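Energy > Heat at Home > Opinion

Last updated: November

Let the small towns go first on shared heat

I have lived in Dustallow long enough to remember when the only question about heating was whether you'd ordered your oil before the price jumped. You called the yard, you winced, you wrote the check. So when the town started talking about a shared heat network -- one loop of buried pipe, a big ground-source heat pump at the edge of the old rail yard, warm water going house to house -- I was more excited than a grown man should be about pipe. I still am. But I'm also getting crabby about the way we're going about it, and I'd like to get that off my chest before the next public meeting, where I'll only get two minutes and will probably waste one of them on the microphone.

My complaint is that we keep waiting for Benlow. Benlow is the city, Benlow has the engineers and the money, and every time someone here asks a hard question the answer is that Benlow is doing a study and we should see what they learn. Well, fine, but Benlow's study is for high-rise blocks and a hospital. We have 411 homes inside the proposed loop, most of them with a yard and a crawl space, and a main street you can walk in the time it takes to eat a sandwich. What works under a hospital parking garage doesn't tell me much about my crawl space!

Gultach didn't wait. It's a smaller place than ours, up the valley, and they've been running their loop for nine winters now. I drove up there last spring and was shown around by Marthinus Potgieter, who looks after the pump house and talks about flow temperatures the way other people talk about their grandkids. I asked him what he'd do over. He said he'd have put more shutoff valves in, because the first time they had a leak they had to drain half the town to fix it. I've thought about that valve remark more than anything I've read in a consultant's report. You'd think somebody from our town hall would have called him by now. As of last month, he told me, they hadn't.

The money

Okay, the part everybody flips to first. The hookup charge being floated here is $1,000 a house, with the rest of the cost folded into your monthly bill over a long stretch. I think that's a decent deal, and I think it's being sold badly. People hear a thousand dollars and compare it with zero, when the fair comparison is the furnace in their basement that's going to quit some January night at two in the morning. (Mine did. I slept in a ski hat.)

What I don't like is the flat charge for everyone. A retired couple in a tiny bungalow would pay the same to join as the folks in the big brick places on the hill. I'd scale it by floor area and be done. Antal, the firm that drew up the plan, says scaling makes the paperwork harder. I believe them, and I also think paperwork is what we're paying them for.

And please, can we get some honesty about insulation? A shared loop sends out water that's a good deal cooler than what an old oil boiler makes. In a drafty house that means rooms that never quite get there. Gultach spent its first two summers on attics and windows before it connected anybody, which I gather was very dull and very smart. Our plan gives attics one paragraph. I'd move some of the pump house budget into attics tomorrow.

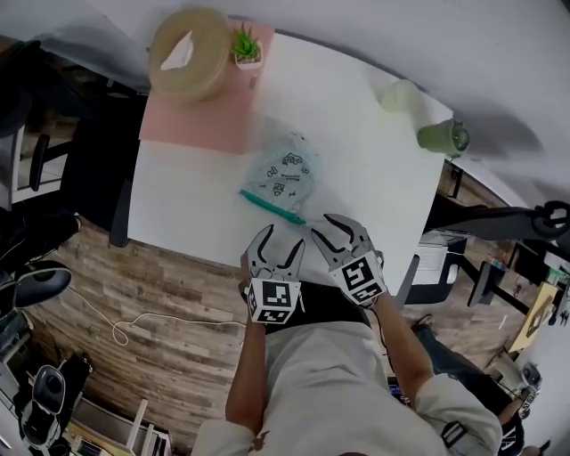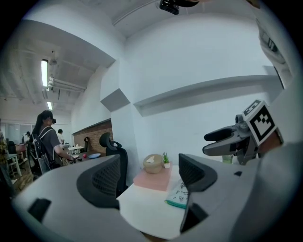 Who owns the pipe

I've saved the thing I care about most, and it's the thing that gets the fewest questions. Once that pipe is in the ground you can't shop around. With oil I could at least get mad and call a different yard. With a loop there is one seller, forever, and if that seller is a company three states away then we've handed it the whole town's winters.

So I want us to own it. The Gultach loop belongs to the people hooked up to it, one vote per household, and the rates get set at a meeting in the school gym where you have to look your neighbors in the face. Is that slow? Sure. Marthinus told me one of those meetings went until after eleven at night over a repair fund. But the rates went up by an amount people had argued over and mostly understood, and they kept the repair fund.

The usual comeback is that Dustallow is too small to borrow that kind of money by itself. Maybe. Though the county has a loan pool for water systems, and a pipe full of warm water looks a lot like a water system to me. I've asked whether we'd qualify and I've been told it's a good question, twice, by two different people. I'd like one of them to go find out.

I could be wrong on some of this. I'm a retired piano tuner, and what I know about heat pumps comes from reading too late at night and pestering people who know better. If the borehole tests come back poor then the whole thing changes, and I'd want to hear about air-source units on each house instead -- noisier, but you can start with one street. Just don't make me wait on the hospital. The test rig is supposed to be at the rail yard before the ground freezes, and I'm planning to walk down with a thermos and bother whoever's running it.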